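Please Stop Adding Retries

I have an opinion that gets me funny looks at work, so I may as well put it in writing. I think retries are the worst thing we ever put in robot software, and I say that as somebody who has written an embarrassing number of them.

You know the kind I mean. The planner can't find a path, so you ask it again with a different random seed. The grasp check comes back false, so you open up, back off a little and go in again. The pose estimate looks weird, so you throw it out and wait for the next one. Each of these is maybe four lines of code, everybody approves it in review (I approve it in review!), and the demo on Sunday goes great.

Then six months later you've got a system where every layer is quietly trying again inside another layer that is also quietly trying again, and you can't say what the thing does anymore. You can say what it usually ends up doing. Those are very different sentences when a customer is on the phone.

The one that turned me into a crank about this was at Celtley, where I was working on the planning side of a project called Hollis. We had a planning call with a timeout of 250 milliseconds, and if it timed out we called it again. Fine. Above that was a skill layer that retried the whole motion if planning failed. Also fine. Above that was a task layer that retried the skill. You see where I'm headed. One day somebody moved a shelf, and the arm just sort of stood there thinking, for ages, and then it did the job. No error, no warning, green light on the dashboard. When I finally went and counted, a single pick had made 975 planner calls.

And the logs said SUCCESS, in capitals, like it was proud of itself.

What bugs me most is that the planner was right the first time! There wasn't a good path from where it was. The collision model had the shelf in the old spot, the start state was grazing it, and the planner was telling us so as clearly as a planner can. We had built a machine for ignoring it until the dice came up with some awful path that squeaked through.
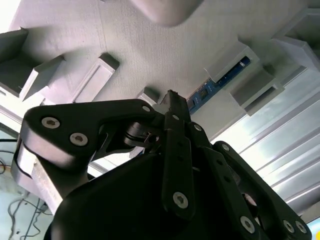

So when I moved over to Sasine, which is our manipulation stack, I got stubborn. I wanted every failure to have a name, and I wanted the name to travel all the way up. "Planning failed" isn't a name. "Start state in collision with shelf" is a name. "No solution to the goal pose that keeps the wrist inside its limits" is a name, if kind of a long one. We ended up with 51 of them, and yes, people complained, and yes, a few of them are so close together that I have to look up the difference myself.

But wow, did it change how we work. The first week we turned the retries off, the success rate fell through the floor. That was a rough week. I had to sit in a meeting and explain that the robot wasn't any worse than it had been on Friday, we could just see it now. After that we sorted the failures by name and started at the top of the list. The biggest one was a stale transform. The camera-to-gripper transform was being read when the image got processed, and the image had been taken a little earlier, so whenever the arm was moving the two didn't match. It had been in there forever. The grasp retry had been papering over it the whole time, because the second try usually started from a standstill.

That fix was a timestamp. One argument to one function.

I know what the other side says, because I used to be on it. The world is messy, grippers slip, depth cameras hate shiny stuff, and a robot that gives up at the first hiccup is useless. Sure. I agree with all of that. If a finger slides off a box, go ahead and try again. I'm not a monster. What I want is for that second attempt to be a decision, made in one place, by code that knows what went wrong and has a reason to believe trying again will go differently. Regrasping because the object rotated in the fingers is a plan. Regrasping because a boolean came back false is a kid mashing an elevator button.

Randomized planners are the hard case and I'll admit I go back and forth. Running one again with a new seed really can help, that's kind of the deal with them. My compromise is that the planner can do whatever it likes inside its own budget, and when the budget is gone, it's gone. You get one call with 2000 milliseconds on the clock instead of a pile of small ones, and it reports back how it spent them. If it starts using most of its budget on a motion that used to be easy, I'd like to hear about it before the shelf has been in the wrong place for a month.

The tools don't make this easy, by the way. We use a behavior tree editor from Stornent, and I mostly like it, but the retry decorator is right there in the palette, first row, big friendly icon. You drag it on and your red node turns green. Meanwhile passing a reason up from a failed node takes a custom port and a blackboard entry and some swearing. If I could ask for one change it'd be swapping how hard those two things are. Put the retry three menus deep and make me type in a reason before it'll save.

I took another one out this morning, in the gripper homing routine. Two of our tests are failing now and I have a pretty good idea why.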